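Filed under: Bench log / Cell 2 / Faults
20 June 2024, G. Cabrera

Gripper fault again on the hanging wire job. Third stop since the shift started, so writing it down properly before I forget the order.

Setup as it was this morning: Treltetti arm, wrist camera on, the black fingers, braided wire hung in the cell. Program is the Flamberg pick routine, Ulises's version with the slower approach. Speed cap 600 mm/s outside the approach zone, which matters below.

What happened. Arm comes up to the wire, stops, fingers close, controller reports GRASP OK. Arm pulls back. No wire. It was still hanging there, swinging. Controller carried on like it had it and went to the drop station, opened, reported a good part. Did it again. On the next one I was standing at the door and the arm came back faster than it should have, at full travel speed, into the approach zone. Hit the red button. Tool flange stopped well short of the post but I did not like it.

So two problems, don't mix them up:

1. False grasp. Fingers close on nothing and it says OK.
2. Approach zone speed limit dropped out after a false grasp.

Number 2 is the safety one. Cell locked out, tag on the disconnect, key is with me. Nobody runs it in auto til that is sorted. Teach mode only, pendant in hand, one person at a time.

On number 1. Pulled the log. Grasp check looks at finger position only. Closed stop was set for the old fat cable, so with the thin wire "holding" and "shut on air" read almost the same. Threshold is 6 counts above full close. Tried it by hand, fingers shut empty: reads 4, then 7, then 5. So empty passes sometimes. That's the whole false grasp right there I think. Motor current would be a better check but the current signal isn't mapped in the Groden I/O block. Ulises says it was in January and got lost in the firmware update. Have to look at the old backup.

Also checked whether it was just missing sideways. Jogged in with the camera up. Wire sits nearer the left finger, off center in the gap. Right finger has more ground to cover and would get there late. With a stiff cable no problem. With this stuff the left finger could shove it before the right one arrives, maybe pushes it out past the tips. Not proven. Want to see it in slow close.

The detector might be helping the miss along. There's a shadow on the teal wall right of the wire, long, diagonal, plus the dark smudges. If the line finder averages the two it would aim too far right, and that fits the wire ending up left. Ulises not convinced, he thinks it's the hand-eye calibration from when the wrist bracket got bumped. Could be both. Wipe the wall first anyway, costs nothing.

On number 2. Speed limit is set inside the "part in hand" branch and cleared on exit. After a false grasp the drop station sensor sees no part, throws an exception, and the handler jumps back to the approach without setting the limit again. Found it reading the code, line is plain as day once you look. Limit should not live in the pick program at all, should be in the safety config. Called Mancuso about the zone setup, they will call back.

Ran the wire for 2,000 cycles last month on the old program with no stop, so whatever we do, compare against that one. Saved a copy on the bench PC under old_pick_keep. DO NOT DELETE.

To do
- limit into safety config, then test with no part, low speed (me)
- find January backup, current signal (Ulises)
- recheck hand-eye calibraton
- clean wall, rerun detector on saved images
- slow close test, 6 tries, write down finger counts every time
- fix drop station so a missing part stops the cell, not just a retry

Left the arm parked at retract, air off. Ulises has teach mode tomorrow morning if he wants it, get the key from me first.
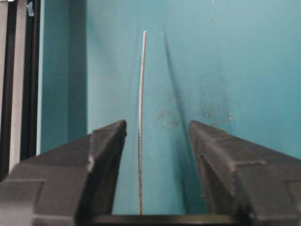
Wrist cam, fingers open at the wire. Wire left of center, shadow to the right of it.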